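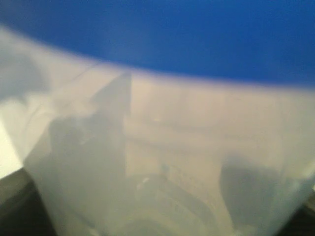 4. Booking a camp cabin
4.1 Open the Nolell booking page and select Brimlow Woods.
4.2 Choose your dates. Groups may stay for up to 9 nights.
4.3 Enter the name of the adult in charge.
Note: Cabins built before 1969 have no heating and close at the end of May.

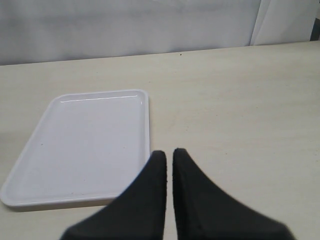 Figure 4. White tray on the table.

4.4 Check the total and press Confirm. A reference number is sent by e-mail – keep it for arrival. 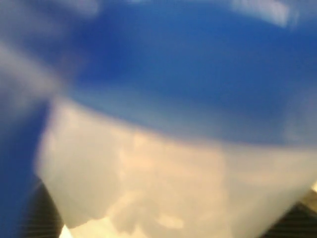 Can a booking be moved to another cabin?
Contact the bookings officer, Raquel Henriques, at least 11 days before arrival. The reference number will stay the same.

Caution: Tree work may close the Beaulieu trail at short notice. Do not pass the barriers, even when no work is under way.

4.5 On arrival, report to the warden's office and sign the register.

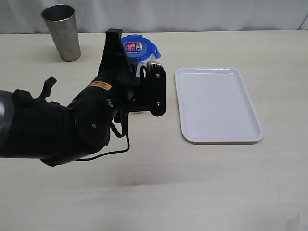

The warden will then issue the cabin key and a trail map. Keys must be returned before departure.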